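# Breakfast Table FAQ

Guests at Abbasi House ask us many of the same questions about breakfast. The answers are below. Last updated Dec 7, 2025.

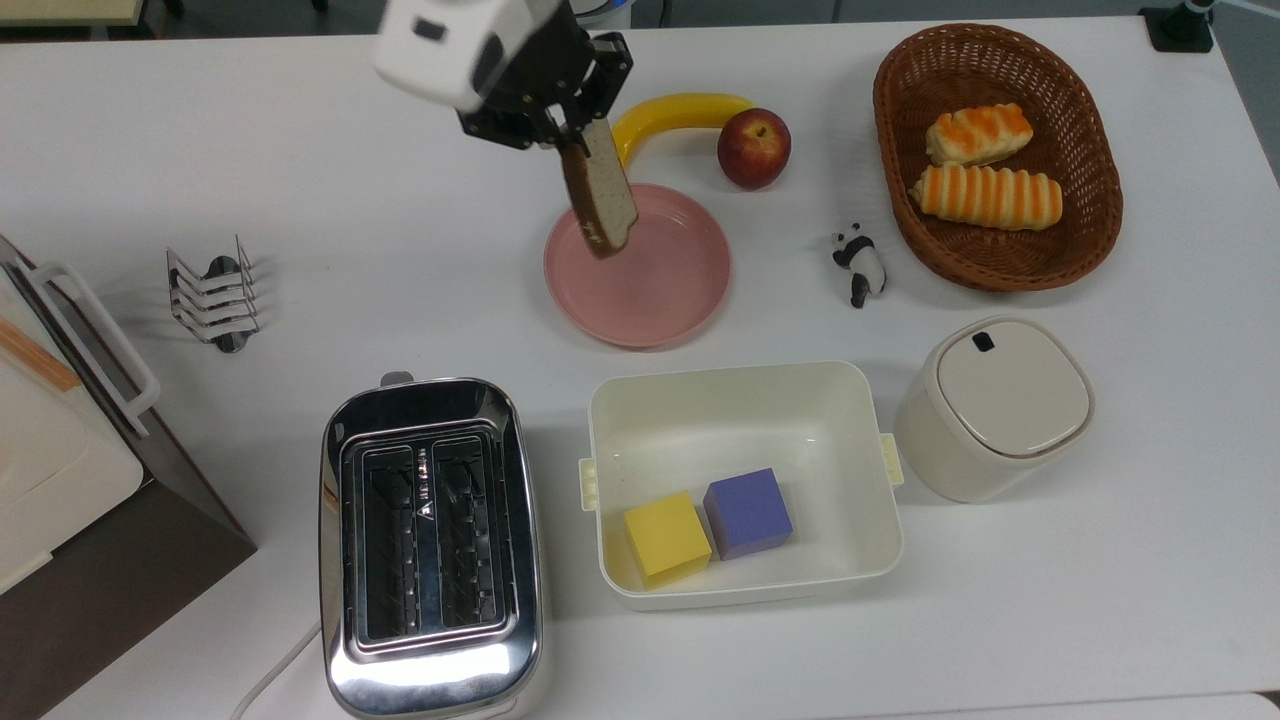
*Brown bread over the pink plate, with a banana, an apple and the roll basket.*

**When is breakfast served?**

From 7:00 to 10:00 every morning. Coffee and tea are out by 6:30. If you have to leave before seven, tell the front desk the night before and we'll pack bread, fruit and a boiled egg in a bag for you.

**Is breakfast included in my room rate?**

Yes, for all rooms booked directly with us. If you booked through Movico, check your confirmation, as some of their rates are room only. You can add breakfast at the desk at any time during your stay.

**What kinds of bread do you have?**

Sliced brown bread every day, plus rolls. The rolls with the orange stripes across the top are the ones people ask about most. The stripes are a paste of rice flour, oil, yeast and paprika, brushed on before baking. It cracks in the oven and leaves ridges. There is no cheese in it.

**Who bakes the bread?**

Saeed Bagheri bakes both the bread and the rolls in our own kitchen. The rolls usually run out first. If the wicker basket is empty, ask and we'll see if there are more in the back.

**Do you have gluten-free bread?**

We keep sliced gluten-free bread in the freezer. It isn't put out on the table, so please ask for it. We toast it in a separate toaster in the kitchen. The kitchen also handles wheat flour, so we can't promise that it is free of traces.

**Can I make my own toast?**

Yes. The steel toaster is on the table for guests to use. A few things to know:

- Start on a low setting. It runs hot, and the second round browns faster than the first.
- Hold the bread by the top edge when you lower it in.
- The rolls don't fit. Bring them to the kitchen door and we'll warm them in the oven.
- Don't use a knife to get a slice out. Unplug the toaster and call one of us.

**What is the wire stand for?**

It's a toast rack. Stand the slices up between the dividers and they stay crisp. On a flat plate the steam makes the underside soft.

**Can I take fruit with me?**

Yes, one piece per person. We have apples and bananas all year. In April we also get strawberries from a farm nearby, but those are for eating here.

**Are the pink plates for sale?**

No. They are made by Amlow, and we bought 40 of them when we redid the dining room. They can go in the dishwasher. Please don't put them in the microwave.

**What about the panda?**

It belongs to the dining room. Children are welcome to move it around the table, but please leave it there when you go.

**Can I book the dining room for a group breakfast?**

Yes, after 10:30. The room costs $175 for two hours, with bread, fruit and hot drinks included. Write to Houshang Rahimi at the front desk, or dial 206 from your room phone.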